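August, bench notebook, Cundale shop
Surface check on the white tabletop and enclosure

Started 2:40 pm. Purpose is to record the condition of the top before the cleaning trial, so that later marks can be told apart from old ones. Mirjana Matić asked for this after the Pleliden job, where we had no baseline and ended up arguing over a scratch.

Top is white, smooth, with a faint horizontal grain. Glare is the main nuisance. Marks that vanish under the streaky reflection come back when you move your head, so look at each area from two angles before writing it off as clean.

Logged so far: a pair of tiny round brownish-gray marks close together, a short dark nick, one thin diagonal scratch, and a few small specks. The specks might be dirt. Scratch to be tested with a fingernail - if it catches, it goes on the repair list, otherwise leave it alone. 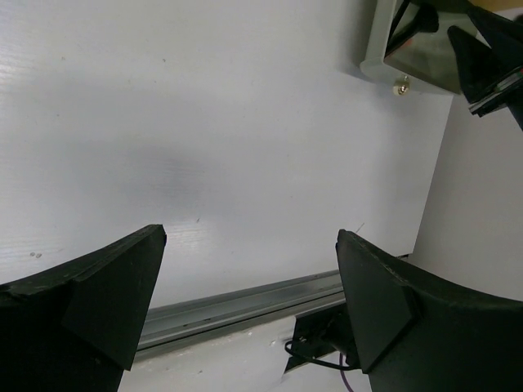
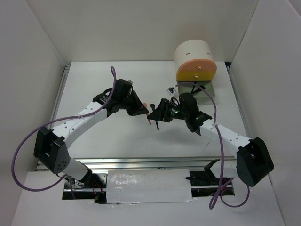

White tabletop.

Enclosure is three-sided, plain white panels. Gray in the corners is shading as far as I can tell. Will go over the joints with a damp white cloth and see if anything transfers.

Cleaning plan: Plusia diluted, 92 ml to the bucket, microfiber only, wipe along the grain. No scouring pads. Petek paste is for the brownish-gray marks if the first pass leaves them, and only after a spot test by the rail. Three minutes dwell, then rinse. Do not let it run down onto the metal rail.

The pale gray bin stays on the table for now. Lift it when wiping and check underneath, dragging it will add marks of its own. Inside to be wiped last with whatever is left in the bucket.

Open items:
Fingernail test on the scratch.
Find out whether the nick is older than the Pleliden job. Mirjana may have it in her notes.
More microfiber cloths, we are down to the gray ones and they shed.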